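3.2 Who came in and what we asked them

I pulled the intake sheets from both clinics, Fladstead and Derby, and that gave me 1239 visits from 174 people with low back pain. Everyone filled in the same one-page diary at home – meals, sleep, and how stiff they felt on getting up.
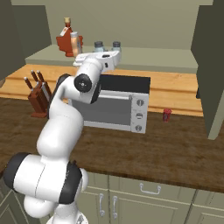

3.3 Scoring the diaries

I'll admit the scoring took me longer than the clinic work did. We used the Yilma scale, which runs from 0 to 20, and I typed each score into Vendonik myself. Blank mornings stayed blank. I didn't want to guess at anyone's stiffness!

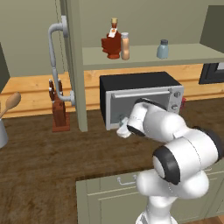 Figure 2. Simulated kitchen, arm at the open toaster oven.

People who skipped breakfast tended to write less in the sleep box too, so I'd be careful with that column. The August diaries are the patchiest of the lot (vacations, mostly), and I ran the numbers with and without them. The stiffness scores hardly moved. Visit spacing mattered more than I had expected – folks who came in at regular gaps kept much fuller diaries.
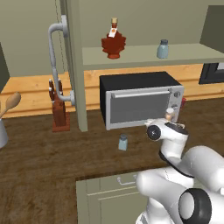 3.4 Missed visits

A missed visit was any booked slot with no intake sheet, even when the person called ahead.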